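The Claw on My Workbench

I've been building grippers at the Bolter workshop since March, and I'm still not tired of them! You squeeze, the linkage swings, two pads come together, and for a moment you feel like the best pickpocket in Gorelia. My current design, the Flindisex, runs on four black arms with little brass rings at the pivots. I cut the arms three times before the jaws closed square.

Rigid stuff is easy - a mug, a block, a box of screws. Fabric is where I lose whole evenings. It slumps, it folds, and it never sits the same way twice, so lately I've been practicing on green fake fur (the pointy felt bits are a nightmare, by the way).
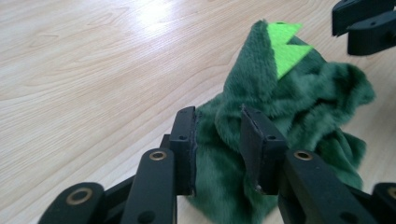
Fur between the pads, and the jaws wide open: 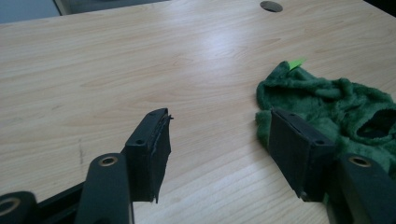
Pads are my big headache now. Foam grabs beautifully, but it wears, and I hate gluing. Two friends at Alcantara, the shared shop across the river, swear by rubber strip. I've bought 60 inches of it and I'm going to run both kinds until one gives up. Screw holes in the pads were the smartest thing I did, because I can swap a set in 2 minutes with my coffee still in the other hand. Next up is a spring with a softer return - my thumb has been complaining.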